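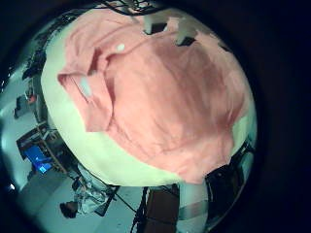
Milbridge Wrist Camera and Gripper Trials: Shirts

Data card, revised 2021-10-11
Maintained by Noreen Tully and Sze-wing Yip

What this is

Recordings from a comparison of two grippers, Nilar and Karimi, on shirt handling at a round white table. Each run is one attempt to take hold of a shirt and fold it once. The video comes from a small fisheye camera at the wrist. We wanted to know which finger shape picks up a single layer of cloth more often, and whether the wide lens shows enough of the garment to be worth the distortion.

Contents

Nilar: 126 runs, flat pads
Karimi: 103 runs, narrow tips
Frame rate: 30 per second
Files per run: video, joint log, gripper width log, result label

Shirts start loosely spread, with wrinkles left in. Sleeves may be folded back or out straight. Buttons are left as they are.

Result labels

single: one layer held at lift
multi: two or more layers held
miss: nothing held
stop: run ended by the operator

Labels were entered by hand at the end of each run. Noreen labeled the Nilar runs and Sze-wing the Karimi runs, so expect small differences at the line between single and multi. We have not cross-checked them.

Camera notes

The image is a circle with a black border. Do not crop to the table if you plan to undistort, as the calibration file expects the full picture. Straight hems look curved near the rim. The lens sees well past the table into the room, including people and cables, so mask the background if your model picks up on it.

Known problems

Pale highlights on cloth can wash out the weave.
Gripper width drifts on the Karimi logs after long sessions. Zero it from the first closed reading.
The Haltley controller drops joint samples when video is saved to the same disk. Gaps are marked with -1.

Planned

Runs with a second camera, fixed above the table, are due in December. They will be a separate set with their own card.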